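Notebook, Friday, fan wiki and episode guide work

Picked up where Kulap left off on the Tillard page. For anyone who missed it, Tillard is the harbor police drama that came out of Lisudow, and the network has finally said yes to a third season, which made me happier than I expected! Season two ended with Captain Drineck handing in her badge, so half the forum threads are people arguing over whether she comes back (I think she does, Vasiliki is sure she doesn't, and we have a lunch riding on it).

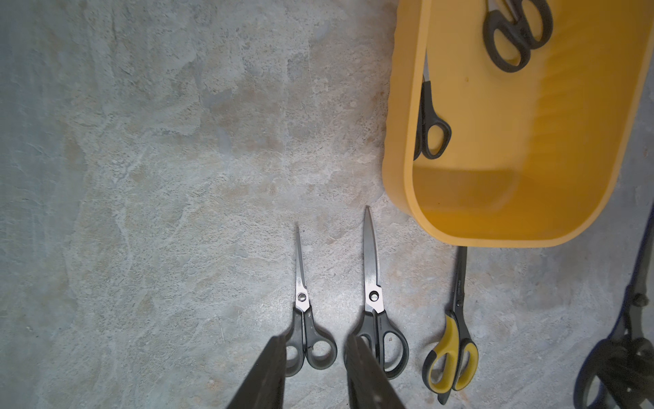
Spent most of the morning on air dates. The old guide lists 20 episodes for season one, but Parisa went through her recordings and the two-part opener was counted once in some places and twice in others. We settled on counting it as 2, and I changed the tables to match. Sepehr still has to fix the cast list, where the actors from Lisudow and Tillard got mixed together back in June.

The poll on the best season finale closed with 2979 votes, a lovely turnout for a show this small. The harbor fire won. I would have picked the courtroom one, but fine. 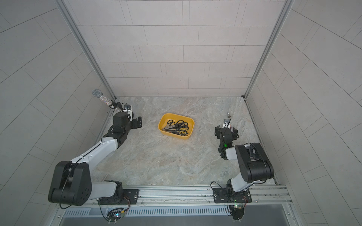

Gray tile walls, marble-patterned floor.

Still to do: write up the last 26 minutes of the finale properly (my summary is a mess after the ferry chase), ask Ladan whether she kept the Jafarzadeh interview, and reply to the very patient reader who wrote in twice about the theme song.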